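투명한 것은 왜 반짝일까요?

어린이 여러분, 안녕하세요! 오늘은 우리 둘레에 아주 흔하지만 잘 들여다보지 않는 것들, 그러니까 속이 비치는 물건 이야기를 해 보려고 해요. 비닐봉지, 유리컵, 물병, 창문…… 하나씩 떠올리다 보면 끝이 없지요? 천천히 읽어도 되니까 편하게 앉아서 따라와 주세요.

빛은 어디로 갈까요?

우리가 물건을 볼 수 있는 것은 빛이 물건에 닿았다가 우리 눈으로 들어오기 때문이에요. 나무 책상에 빛이 닿으면 일부는 튕겨 나오고 나머지는 책상에 흡수되어요. 책상 뒤로 지나가지는 못하지요. 그래서 책상 뒤에 숨은 동생의 발은 보이지 않아요(물론 킥킥 웃는 소리는 다 들리지만요!).

그런데 유리나 얇은 비닐은 달라요. 빛이 대부분 쏙 지나가 버려요. 그래서 뒤에 있는 것이 그대로 보이고, 이런 성질을 '투명하다'고 해요. 빛이 조금은 지나가지만 뒤가 흐릿하게 보일 때는 '반투명하다'고 하고요. 한지를 바른 문이나 기름종이를 생각하면 쉬워요.

구기면 왜 잘 보일까요?

새 비닐을 팽팽하게 펴 놓으면 거기 있는지 없는지 헷갈릴 때가 있어요. 그런데 손으로 꼭꼭 구기면 갑자기 눈에 잘 띄어요. 주름 하나하나가 작은 거울처럼 빛을 이쪽저쪽으로 튕겨 보내기 때문이랍니다. 게다가 비닐이 여러 겹으로 겹치면 빛이 지나가기가 조금씩 어려워져서, 겹친 자리는 회색빛으로 보여요. 한 겹일 때는 맑았는데 말이에요, 참 신기하지요?

색이 있는데도 투명할 수 있어요

투명하다고 꼭 색이 없는 것은 아니에요. 식용유는 노란빛을 띠지만 빛이 잘 지나가지요. 포도알은 어떨까요? 껍질 색이 진한 포도는 속이 잘 들여다보이지 않아요. 대신 껍질이 매끈해서 동그란 알마다 하얀 빛점이 콕 찍혀요. 빛은 지나가지 못해도 매끈한 곳에서는 이렇게 반짝일 수 있어요.

구겨진 비닐봉지의 하얀 반짝임, 그리고 식용유 병과 포도를 차례로 살펴보세요. 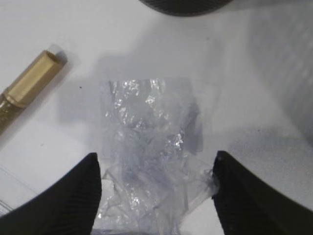
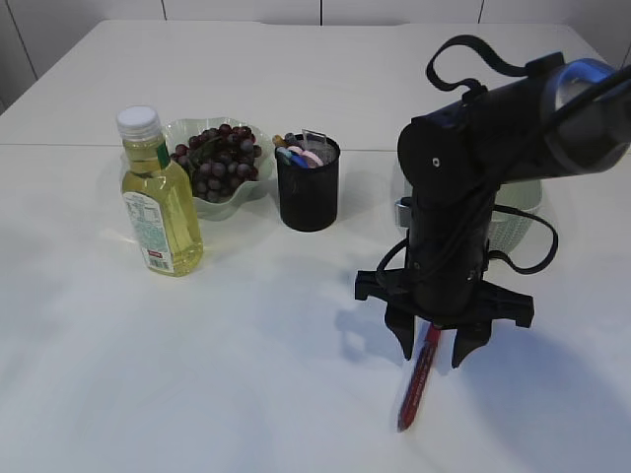 집에서 해 보는 빛 놀이

준비물은 손전등, 깨끗한 비닐 한 장, 흰 종이예요. 먼저 방을 조금 어둡게 하고, 흰 종이 앞에 비닐을 펴서 든 다음 손전등을 비추어 보세요. 종이가 얼마나 밝은지 잘 보아 두세요. 이번에는 비닐을 반으로 접고, 또 접어서 비추어 보세요. 접을 때마다 종이에 생기는 그림자가 어떻게 달라지나요?

마지막으로 비닐을 마음껏 구겨서 비추어 보세요. 종이 위에 생긴 무늬를 연필로 따라 그리면 멋진 그림이 되기도 해요. 비닐은 얼굴에 대거나 머리에 쓰면 숨이 막혀 아주 위험하니까, 놀이는 꼭 어른과 함께 하고 끝나면 바로 치워 주세요. 손전등 빛을 눈에 비추어서도 안 돼요.

글: 아슈라풀 하울라데르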